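3.2 Storage of small parts before weighing

Moisture uptake in small electronic components depends partly on how they are kept between drying and weighing. Zupan's earlier trial at the Driltwood site used sealed bags, which slowed handling and left static on the lighter parts. We used open bins instead and kept the room at a steady humidity for 2 hours before each weighing. Parts were handled by the body only, never by the leads. Readings that drifted by more than 2 percent between repeat weighings were dropped. Most of these came from the June batch, when the Cloteo dryer was out of service and parts were dried in the older Fosent unit. Bins lined in white made small parts easier to find and were used for all later batches (Figure 2).

Figure 2. Lined blue storage bins, the rear one holding a capacitor and other small components.

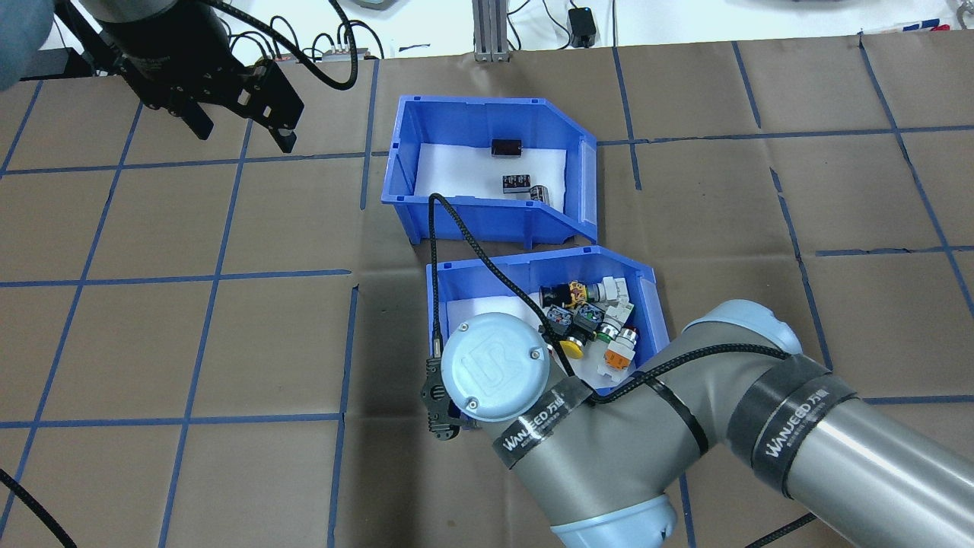
3.3 Weighing procedure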